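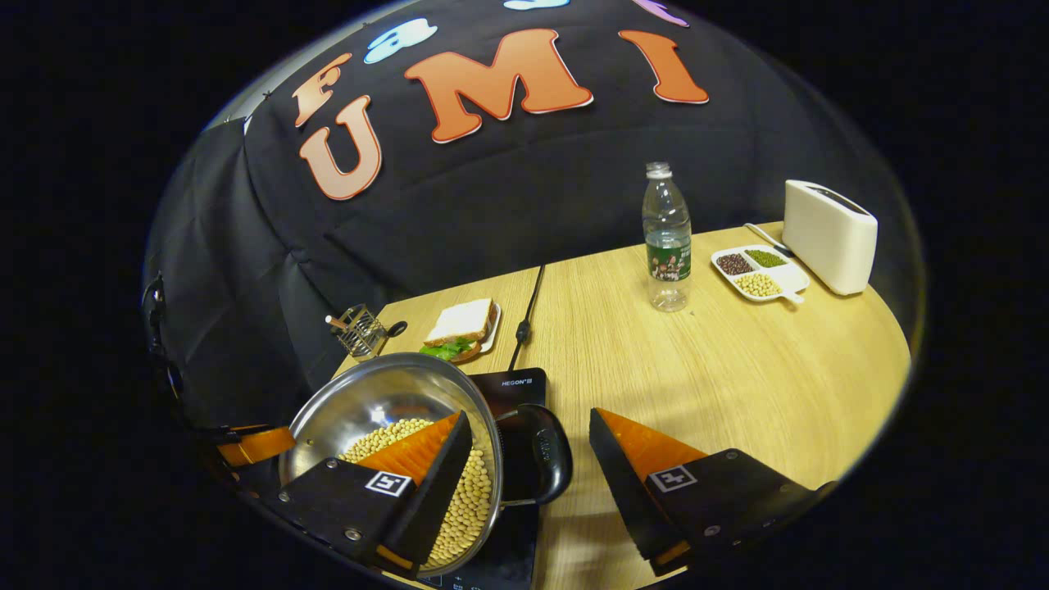

*Photo: Wakimel*

Narendra Gautam has been teaching machines to handle food for most of his working life, and he still lights up when the subject turns to beans.

"Beans are wonderful!" he said, before I had even sat down. "A block is a block. You pick it up, you put it down, you're done. But soybeans slide, they pile up, they roll off the edge of the finger. You find out very quickly how good your demonstrations are."

Gautam runs the kitchen project at Wakimel, where people show a robot its chores by doing them first with a gripper held in the hand. The table he works from has an induction cooktop, a steel pot, a toaster and a divided tray of red beans, mung beans and soybeans. The letters U, M and I hang on the black cloth behind it, in orange felt. The gripper's two orange pads are soft, and the black housings behind them each carry a square printed marker that a camera can follow.

He came to this way of working after years of remote control. At Doltel, his previous employer, he sat at a console with a pair of joysticks and drove an arm in the next room.

"I loved that job, I really did, and there are tasks where I'd go back to it tomorrow," he said. "If the arm is big, or the place is somewhere you don't want a person standing, then of course you drive it from a distance. But you lose your sense of touch. I would be squeezing a tomato and have no idea I was squeezing it until I saw the juice."

With the gripper in his own hand, he feels the pot push back. He also moves faster. A scooping task that took him most of a morning to record at the console now fits between two cups of tea, and new people pick it up in an afternoon.

One of those new people was Bleddyn Jenkins, who joined from a restaurant kitchen and had never worked with a robot. He now records more demonstrations than anyone else on the team: 579 in his best week.

"My first ones were terrible," Jenkins told me cheerfully. "I was doing it like a cook, you know, quick flick of the wrist and on to the next thing. The arm can't do my wrist. Narendra sat me down and made me watch the arm try to copy me, and after that I understood. You keep it smooth, you don't twist further than the arm can twist, and you keep the pot where the camera can see it."

He has opinions about mistakes, too. Early on he threw away any recording where he dropped something. Now he keeps a good many of them, as long as he goes back and fixes the problem in the same take, so that the robot gets to see a recovery as well as a clean run.

The kitchen set has grown to some 4,000 demonstrations, and Gautam would like it to be messier. He wants other pots, other tables, worse lighting, left-handed people. (Jenkins is left-handed, and has been asked to please use it more.) The team's training software, which they call Flovex, shows them which starting positions they have covered and which they've neglected, and the neglected ones get written on a whiteboard for the next day.

I asked whether the robot was any good yet. Gautam laughed and pulled up the last test sheet. Out of 63 tries at moving soybeans with the tray in a new spot, it had finished a little over half.

"I'm so pleased with that," he said. "In the spring it couldn't find the tray! Now when it fails, it usually fails at the end, it comes up a bit too steep and spills. That's a mistake I recognize. It's one I make myself."

Next on his list is the sandwich, which he describes as "a very soft stack of things that all want to leave." He and Jenkins plan to start recording it in October, bread first, and they haven't agreed yet on what to do about the lettuce.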